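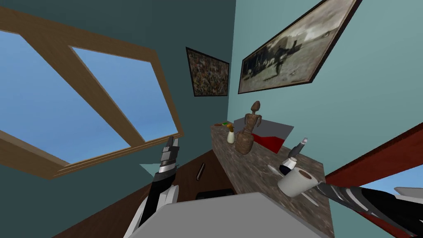
The ferry talks were meant to finish by lunch, and at 9 at night we were still going, which suited me fine because I was having the best day of my working life.

I should explain that I'd only been with the Fletness delegation since July. Before that I stamped fishing licences. Then our senior note-taker got shingles and somebody remembered I could write quickly in two languages, and there I was on the boat to Haugland with a borrowed blazer and a bag full of pencils, off to a real negotiation between real governments! Small governments, sure. You could walk across Fletness before your tea went cold. But we had a flag and a foreign minister, and so did they.

The two islands hadn't spoken officially for 11 years. It began with a quarrel over herring, and after the herring it was the lighthouse, and after the lighthouse Haugland pulled its ambassador and we pulled ours, and the ferry stopped. People with cousins on the other side had to go the long way, by the mainland, through Ilier, with a night in a hotel and two lots of forms.

Our minister began by saying that Fletness had always favoured dialogue. Their minister said that Haugland had favoured it first. I wrote both down. I loved it already.

By mid-afternoon they'd agreed on the colour of the ferry (white, with a stripe to be settled later) and nothing else. The trouble was the first sailing. Whichever island the boat left from would look like the one that had gone begging, and neither minister was going to be the beggar. They tried two ferries leaving at the same moment. There was only money for one. They tried building the boat at a neutral port and starting the service from there, and the man from our treasury did the sums and went quiet. Their legal adviser proposed a coin toss, and then there was an hour on whose coin.

I filled a whole notebook and started another. My hand was killing me and I didn't care a bit.

At the supper break I went out to the landing for some air and found the Haugland note-taker sitting on the stairs, shaking out her wrist exactly the way I was shaking out mine. We weren't supposed to talk. We talked for the entire break. Her aunt lived in Vetstead, on our side, three doors up from the bakery, and I knew the aunt! I'd stamped her licence. She'd caught a cod that spring as long as her arm and told the whole queue.

"She's eighty next month," the note-taker said. "I've not been to one of her birthdays since I was at school."

We compared notes, which was certainly against the rules. Mine said the ministers had agreed that the ferry should sail. Hers said it too, nearly word for word. Neither of us had anything, anywhere, from either minister, about it having to be empty when it was delivered.

The boat was being built on the mainland. It had to come past Ilier to get to us at all. It could pick up anyone who happened to be waiting there, from either island, and drop them home on its way in, and that wasn't a first sailing. It was a delivery.

She took it to her minister and I took it to mine, and we each said the other side would hate it.

They signed at ten past eleven. The fund was set at 1000 crowns from Fletness and 1000 from Haugland, to the penny, and there was a round of very stiff handshakes and then, from the back, a cheer, and I'm fairly sure I started it.

The stripe's still not settled. We go back in spring for that, and I've already bought the pencils.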